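Household robots still slow at the small jobs, Vileston trial finds

A robot that can clear a table, stack a few books and shut a door behind itself is closer than it was two years ago, but it is not ready to be sold to families, according to the team running a chore trial in Vileston.

The trial, which began in July, is run by Brakton, a small automation firm that until now has mostly built sorting equipment for warehouses. It covers 32 everyday tasks. Most are household chores such as folding towels, wiping counters and putting away reading material. The rest come from the shop floor and include restocking shelves and opening cartons.

Each task is tried 40 times. To pass, the machine has to finish without a person stepping in and without dropping or damaging anything. Speed is recorded but does not count toward the pass mark.

"We left speed out on purpose," said Ludmila Ďurica, who leads the trial. "If we had put it in, we would have very little to report. A person straightens up a coffee table in less than a minute. The machine can take five, and part of that is spent deciding where to put its fingers."

The best result so far is 92 percent, for moving empty cups from a table to a tray. Folding towels is near the bottom of the list. Brakton has not released the full table of scores and says it will do so when all of the tasks have been run.

Books and magazines have caused more trouble than the team expected. A single hardcover is easy to grip. A stack with mixed sizes and soft covers is harder, as the top item tends to slide when the one under it is touched. 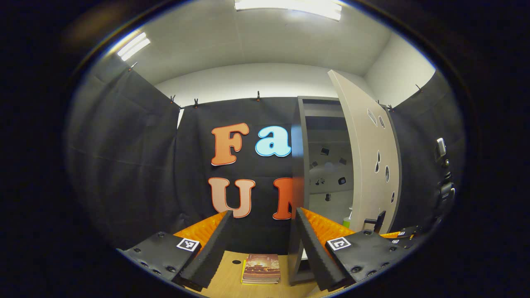
Magazines are worse than books, Ďurica said. The covers are slick and the spine gives way when it is squeezed. The machine often closes its fingers on the top few pages and leaves the rest on the table. The team has tried softer pads and a slower approach, and the slower approach helped more.

Doors are another weak point. Pulling a door open takes a firm grip and a steady arc, and the machine has to keep clear of the door as it swings. Kazimír Štěpánek, a mechanical engineer on the project, said a lever handle is manageable but a round knob is still a coin toss.

"People ask about cooking," Štěpánek said. "I would like to get through a doorway with a plate first."

The shop-floor part of the trial is going better. Procházka, a housewares retailer with a store in Vileston, has let the team work in one aisle after closing time. The shelves there are all the same height and the cartons come in 2 sizes, so the machine has less to work out. Viera Brabec, the store manager, said it restocked the lower shelves without help on most nights but had trouble with anything wrapped in clear plastic.

"It puts things where they go, and it faces them forward, which my evening crew doesn't always do," Brabec said. "But I still have to have someone in the building, so I'm not saving any hours yet."

Brabec said the store has no plans to cut staff and has not been offered a price for the system. Brakton said it has not set one.

Not everyone thinks the tests are hard enough. Jozefína Šimek, an occupational therapist who works with older people living at home, visited the trial and said the tasks were fair but the rooms were too tidy.

"My clients have rugs, cords, a cat, mail on every chair," Šimek said. "Picking up a magazine is useful to someone who can't bend down. It has to work in their living room, though — with the lamp off and the newspaper half under the couch."

Ďurica agreed with much of that. A second round, planned for next year, will add clutter, poor lighting and furniture that gets moved between attempts. The team is looking for households in the Vileston area that would let the machine in for an afternoon, with an operator present the whole time.

For now, Brakton expects the first paying customers to be stores and laundries. Ďurica would not give a date for a home version.

Residents who want to take part in the second round can leave their name at the Brakton front desk until 4 p.m. on working days.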